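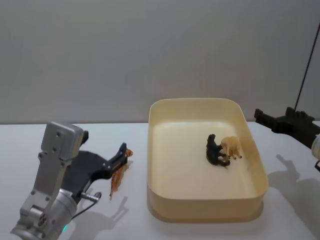 Sorting trays for translucent animals

skustbridge_shelf
I'm sorting a box of translucent plastic animals by colour before they go on the shelf. The orange ones look much darker in the Lerkel tub (grey) than in a cream one. Does tray colour matter to anyone else, or is it only my lamp?

Brernik
It matters. Thin parts such as legs pass more light and take on whatever is behind them. Cream is acceptable for orange and red, poor for yellow. I use plain white card.

tallboy133
Disagree about card. It slides about and small pieces roll off. A tray with a rim and rounded corners is easier to wipe out and nothing lodges in the corners.

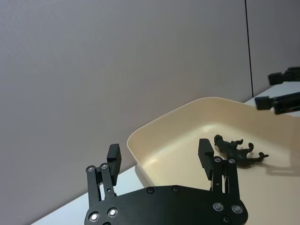

Gloss is the one drawback. An overhead light puts a bright patch on the plastic and you end up tilting your head. Move the lamp to one side.

Brernik
Or put the card inside the tray.

tallboy133
Fair. Cut it 2 mm short on each side or it bows.

quintanilla
Depth is being ignored here. Tall walls throw shade on the floor of the tub if the light comes in low, so moving the lamp sideways makes it worse.

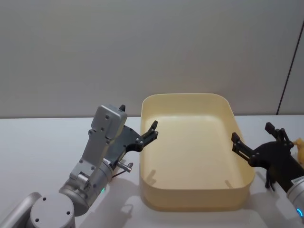
I keep mine overhead and empty the tub between colours. Mixed colours in one tub tint each other where they overlap.

skustbridge_shelf
Tried card in the cream tub, lamp overhead. Orange and amber now separate properly. Yellow still doubtful.

Brernik
Do yellow in daylight.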